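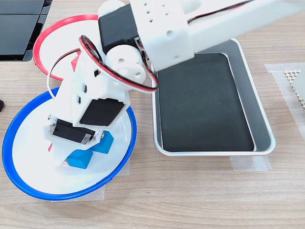 Zelham, 4 Aug 2023

The robotics club's sorting arm got its second public outing at the Westell library last month, and members have been asking how it went. The short answer is that it can pick up a blue cube. The longer answer takes up the rest of this item, and not everyone in the club will like it.

For those who missed the winter meetings, the project is called Lullus. The arm is printed in white plastic, servo-driven, and built by students from files the club has been tinkering with since December. The task is to take coloured objects out of bowls and put them somewhere sensible. The bowls have coloured rims, one blue and one red, and the blue cubes start in the blue one. I'm told this makes it easier for visitors to follow. It also makes it look as if the arm knows something about colour, and I'd like us to stop letting people believe that until it's true.

Across the open afternoon the students logged 90 attempts at lifting a cube from the bowl and setting it down in the steel tray. They recorded 35 clean placements. The flyer we handed out at the door said "reliable sorting". I don't know who approved that word but I wouldn't have.

To be fair to the builders, the log is a good one. Every miss has a note beside it, and the notes are more useful than anything in the flyer. A lot of them come down to the bowl. Its sides slope, the inside is glossy, and a cube that gets nudged slides away from the jaws before they close. When two cubes sit close together the gripper tends to push one while reaching for the other. Several students want to fix this with better software. I would try a flat dish first and see how much of the problem goes away for the price of a dish.

The other sore point is position. The bowls and tray are set down against strips of clear tape on the table, and the arm does well when they're where it expects them. Someone leaned on the table partway through the afternoon and the next several tries went wide. A visitor asked what would happen if you put the bowl on the other side of the tray. We didn't try it, and I think we should have, in front of everybody.

Money, since it always comes up. Lullus has cost the club $700 so far, most of it in servos, including replacements for ones that stripped their gears. The wiring still loops out at the elbow and wants proper clips before the arm travels again. There is a request in for 6 more servos as spares. I'm not against it, but I'd like to see the success rate written on the same page as the request.

The regional showcase entry is due soon, and the draft describes Lullus as "ready for the workbench of tomorrow". I've asked for that to come out. What should go in is the attempt log, the list of misses, and a plain sentence saying what the arm can't do yet. The team from Yoshida did that at their own demonstration and their table was busy all day.

Build nights carry on in the usual room. New members are welcome, no experience needed, and anyone who can crimp a connector neatly will be put to work straight away. Bring your own safety glasses if you have them. If you can spare a shallow dish with a flat bottom, bring that too.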